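Home › Visits › Vistport packing hall, October

A morning at the Gevavitz packing hall in Vistport
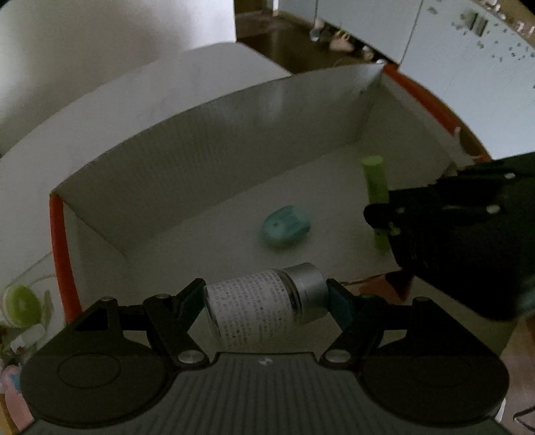 Gevavitz fills and ships small orders of liquids for other companies, mostly sample sizes and refills, and once a year it opens the packing hall to visitors. I went in October with the nine o'clock group. The hall is one long room with the filling line at the north end and the packing benches along the windows. Everything they sell leaves in a box, and most of the tour was about how things go into boxes. The bottles we saw most of were small clear cylinders with a silver metallic cap, and a whitish label that goes around most of the body and carries a lot of very small print. I asked who reads it. Shahzad Naqvi, our guide, said the buyers' own inspectors do, and that a badly placed label is the most common reason for a return.

The group was meant to be 12 people but several had dropped out, so there was room to stand close to the benches. Coats and bags go in lockers by the door. You keep your phone.

We started in the carton store. Flat cartons come in on pallets and are folded by hand at the end of each bench. There are three sizes in regular use, and the biggest takes 70 bottles with dividers. The dividers come from a firm called Isach and arrive in bundles tied with paper string — the string gets saved and used again on outgoing pallets.

Jinfeng Feng runs the benches and took over from there. She showed us how a carton is checked before anything goes in: corners pressed, bottom flap pulled, one look inside for loose scraps. On a busy day her benches send out nearly 600 cartons. A carton with a soft corner goes back to the store and gets cut up for padding.

There was a short stop at the label room, which was warmer than the rest and smelled of glue. The label rolls are kept on a rack by customer. The Hao range had its own shelf because the labels are printed in 2 languages and the rolls had been mixed up in the past.

Coffee was in the canteen upstairs, with a window over the loading dock. Two trucks were being filled while we sat there. I bought a carton knife from the small counter by the stairs and would have bought tape, but they only sell it by the case.

The visit took a little over two hours. Parking is behind the building, and the entrance for visitors is the green door on the side street. The front office will send you around if you try the main one. Sturdy shoes are required and they do check.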